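Plates, a Rack, and the Apple Question

Posted 10/08/2025

I own too many plates for a man who eats most of his dinners out of the pan. I know this now in a way I did not know it in December, when the plates lived in a cabinet over the stove and I could only see the front of the stack. Then the cabinet door came off in my hand, I took everything down to get at the hinge, and the stack turned out to be 16 plates tall. I have had four people to dinner at the same time once.

So began the plate reduction, which has taken me longer than moving apartments did.

The first round was easy. Chips, cracks, the one with the turkey on it. The second round was harder, because it required having opinions about plates, and my opinions about plates are mostly borrowed from Ayman Harb, who lives downstairs and used to run a lunch counter. Ayman's position is that a plate needs a rim. A flat plate is a tray, he says, and you will be chasing peas. I gave away everything flat and have been living according to the Harb doctrine for some months, with no pea incidents to report.

That left me with a handful of plain ones in pale colors that look like they belong to a dentist with good taste. I like them very much. The problem moved on to where they should go, the cabinet still having no door (I will get to the hinge, the hinge is its own post), and that's how I came to own a dish rack.

I tried two. The first was a folding thing called the Jistivow, which folded, mostly while loaded. It went back. The second is low, black and plastic, and came from Dabbas, the housewares place next to the bank, where it sat on a bottom shelf between the ice trays and the shower caddies. It has slots for the plates to stand in and no other ideas. No cutlery cup, no cup hooks, no drip tray with a patented spout. I have grown fond of it, as you do with anything that declines to fold.

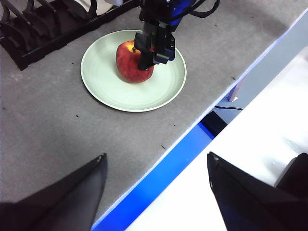

Which leaves the matter of what a plate is for when you aren't eating off it. My friend Senan Mac Carthaigh came by to look at the rack (it was a slow week for both of us) and asked why I didn't just buy a fruit bowl. I said I had a plate. He said a plate is not a fruit bowl. I said it was if you only buy one apple at a time, and he looked at me with real concern.

But I stand by it. A fruit bowl is where fruit goes to be forgotten. You put seven apples in, you eat the top two, and the ones on the bottom enter some private arrangement with each other that you learn about by smell. One apple on one plate can't hide. Every time I walk past, there it is, asking what my plans are. I have eaten more fruit since I started doing this than I did in the whole of last year, and I've thrown out nothing except a pear, which I maintain was sold to me in bad faith.

There's an aesthetic side too, and I'm embarrassed by how much time I've given it. Red on pale green is very good. I tried a lemon and it looked like a hotel lobby. I tried a banana, and a banana on a round plate just looks like it's waiting for somebody to collect it.
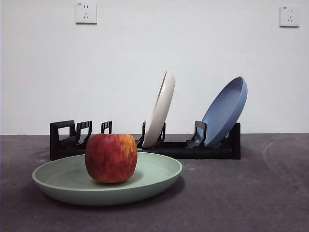 Apple on green, with the white and the blue standing by.

Senan, for the record, has since bought a fruit bowl. It's from Cerkelus and it cost more than my rack and all the surviving plates put together. He sent me a picture of it with nothing in it. I didn't write back for a day.

As for the rest of the stack, most went to Ayman's niece, who is setting up her first kitchen and hasn't yet been told about rims. Two are under plants. One I'm keeping for reasons I can't defend, on top of the fridge, where guests can't see it.

Next time, the hinge. I've bought the wrong one twice.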